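Bellside Community Workshop
Speaker notes: The Hollero Two-Arm Bench, from Parts to Practice

Slide 1. Introduction
Good evening, and thank you for attending. The workshop has asked for a report on the Hollero bench, which members have been building on Sunday afternoons since November. The talk covers the enclosure, the arms, the current task and the costs. Questions will be taken at the end.

Slide 2. Purpose of the project
The aim was a small two-arm station that any trained member could book and use without supervision. Earlier work at Bellside relied on a single arm clamped to a table. It was adequate for picking up blocks, but the clamp shifted and results from one session could not be compared with those from the next.
Pause here and ask how many in the room used the old setup.

Slide 3. The enclosure
Wall panels are held by aluminum corner posts. Both arms are mounted on one metal rail along the front, so that their spacing stays fixed. The rail was the most expensive single item after the arms. It was also the part that was ordered twice, the first having arrived too short.
Total spending to date is $1,220, excluding the arms, which were bought under last year's equipment budget. A full list of parts is in the Flekbridge folder on the shared drive.

Slide 4. The current task
Members voted for household objects over printed test shapes. Mugs were chosen for their handles, which punish a poor approach angle. The coasters give each mug a target, and they differ in material and shape: woven, wooden and translucent flower-shaped. The exercise is to move mugs between the tray and the coasters, using either arm.

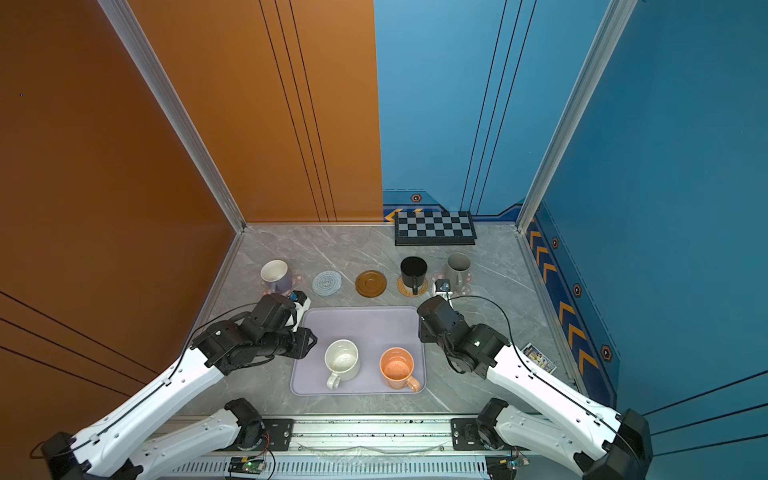 Slide 5. Lessons from the first sessions
Cable routing took longer than expected. A cable that is too tight limits the wrist; one that is too loose can catch on a handle. The present routing is a compromise and will be revised.
The camera modules on the arms should be checked before every session. A small knock is enough to spoil the alignment, and the operator may not notice until several attempts have failed.
Speckled and plain mugs are both in use. We do not yet have enough attempts to say whether the finish matters - please do not quote a result on this.

Slide 6. Booking and safety
Sessions last 2 hours and are limited to 4 members. Hands stay outside the enclosure while the arms are powered. The induction must be completed before a first booking, including by members who hold the laser cutter certificate.

Slide 7. Next steps
The Moon controller software will be updated next month, and the bench will be closed for around 6 days. After that the group intends to try lidded containers. Offers of unwanted kitchenware may be left at the front desk, marked "Hollero."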